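List: Batisbridge Swap and Mend
Subject: Re: Hair things and bracelets - how to sort and store them
Date: 2026-08-24

In reply to the message about the accessories stall:

> We were given another two bags of hair bands, clips and bead bracelets after the last swap and I have no idea what to do with them. Last time they all went in one big bowl and by the middle of the morning it was a knot. People picked up one bracelet and four came with it. Is there a way of setting them out that does not take all day? I also don't know what is worth keeping. Some of the elastics look tired and I can't tell which of the bracelets are on elastic and which are on thread.
>
> We have a table, a few of the Takus trays and not much else. The October swap will have less room than usual.

I did the sorting for the spring swap and have been through a fair amount of this since, so I will set down how I do it. It takes me an evening for two bags. The bowl was a mistake and I say that as the person who brought it.

Use a tray with a low rim and a plain white bottom. You want to see each thing from standing height without picking it up, and dark hair bands vanish on anything patterned or brown. Put everything in once, spread it out, and look at it before you start making piles. Bows and scrunchies go towards the back and the bracelets towards the front, where people reach for them. Don't fill the tray. If things are lying on top of each other you need a second tray. 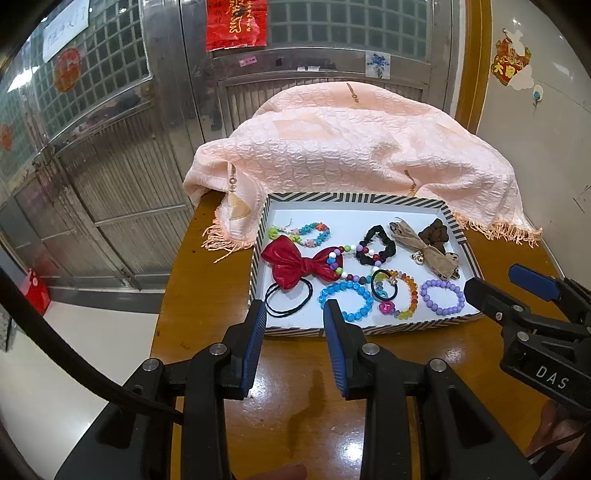

Should the hair bands be kept apart from the bracelets?
On the stall they can share a tray, provided each piece has its own bit of space, but for storage keep them in separate bags. Thin elastics work their way through bead loops in a bag and you will spend the next morning picking them out.

On what is worth keeping, these are the rules I use.

Elastic hair ties: stretch each one to about twice its size and let go. If it comes back, keep it. If it stays long or you can hear it crackle, throw it out. Nobody swaps for a perished elastic.

Scrunchies: these can be washed. I do mine by hand in a bowl with a drop of washing-up liquid and dry them flat on a towel. If the fabric is good but the elastic has gone, put it in the mending bag. It is a ten-minute job to unpick the seam and thread new elastic through.

Bows: check the back. Most of the ones we throw away are fine at the front and have lost the clip or the tie. A satin bow that has gone flat can be steamed over a kettle and pulled back into shape. Anything with a bell, a charm or small beads should be tugged gently to see if it holds. Those pieces go on the grown-ups' side of the table and not in the children's basket.

Clips: open and shut each one. If the spring is weak, bin it. Look for cracks near the hinge on plastic ones.

Bracelets: hold the bracelet up and pull it a little. If the gaps between the beads open and close again it is on elastic. If it doesn't give at all it is on thread or wire and will need a fastening. Check the knot in either case. If the knot is slipping, restring it. Our last reel of cord was the Fleter one, 35 metres, and there is still plenty of it in the mending box.

The order I work in:

1. Cover the table or at least keep the polished part clear of anything gritty. Beads roll on a shiny top, so I put a cloth or scarf along the back.

2. Empty one bag only on to the table and put the open box beside it. Lay the bracelets out as loops so you can see where each one begins and ends. Untangle as you go. Hair ties that have passed the stretch test can go straight in the box and then they are out of the way while you deal with the beads.
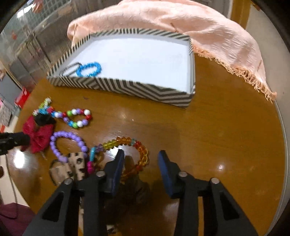

3. Wipe the bracelets with a barely damp cloth. Don't soak them. Some beads are only painted and the colour comes off in water, and thread takes a long time to dry inside the holes.

4. Mend or bag for mending. Broken strings go in a jam jar with a lid, beads and all. Don't try to sort those by colour. I once had 504 loose beads out on a tea towel and would not do it again.

5. Set out the tray for the stall. Leave the brightest pieces well apart from each other. A clear bead shows its colour much better with white under it, and a big bow fits nicely in a back corner where it can lean on the rim. 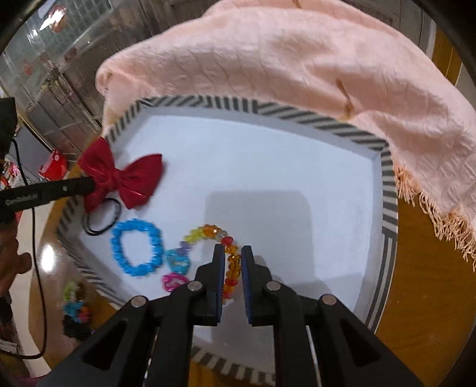 Bracelets, bow and clips in the striped tray.

For the October swap I would suggest two trays out at a time and the rest under the table in bags, topped up when there is a gap. With the smaller room we only have 6 tables in all, so accessories will have to share with scarves and gloves. Scarves can hang over the back edge and the trays go in front.

The mending box is in the cupboard at the Ibrahim Rooms, second shelf, next to the spare price labels. It has cord, hat elastic, a few blank clips and the small pliers. If you use the last of anything please post here so it gets replaced. The glue in there has gone hard and wants throwing away.

I can take one of the two bags if that would help. I can collect any morning before 11.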